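Textile artist's first solo show opens at the Skolach

11th January

Gallery-goers in Berora have something to look forward to. Nele Pfeiffer's first solo show, Long Thread, has opened at the Skolach, and it fills both floors of the old rope works with color.

Pfeiffer has spent four years on the 37 hangings in the show, most of them woven on a floor loom in her studio above the Gaver ferry landing. The largest, Tideline, drops from the roof beams almost to the floor and uses 2368 separate lengths of hand-dyed linen. Stand close and it's all knots and loose ends. Walk back toward the stairs and it turns into a gray-green coast, with one thin line of orange running through it.

The smaller works upstairs are every bit as good. A set of 10 little squares, each no bigger than a paperback, records the weather outside Pfeiffer's window over a single week in March - rain, mostly, but what rain! The blues alone are worth the climb.

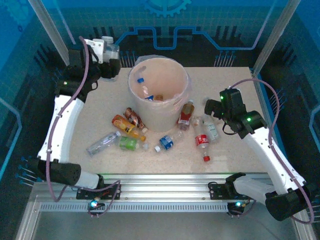
For Annelore Kramer, who went around twice on opening night, it was the sound that stayed with her. The big pieces soften every footstep, she said, and by the time she got to the back room she was whispering without meaning to. She would have liked more benches.

The show was put together by Uldis Petrauskas, and he has kept the labels short and the walls bare, which suits the work. There are a few early drawings in a glass case by the entrance, along with dye notebooks full of crossed-out recipes. Don't rush past these. One page has the same yellow tried over and over with onion skins, each swatch a shade warmer than the last.

Pfeiffer will be at the gallery on Saturday afternoons to talk about her methods, and a small table loom is set up downstairs for anyone who wants to add a row to a shared piece. Children are very welcome at the loom, and so are grown-ups, who on opening night were slower to give up their seats.

The Stefanou Prize, which Pfeiffer won last year for Low Water, helped pay for the new work. Low Water is here too, on loan and hung by itself at the top of the stairs.

Long Thread runs until the end of March. Entry is free, and the Skolach is closed on Mondays.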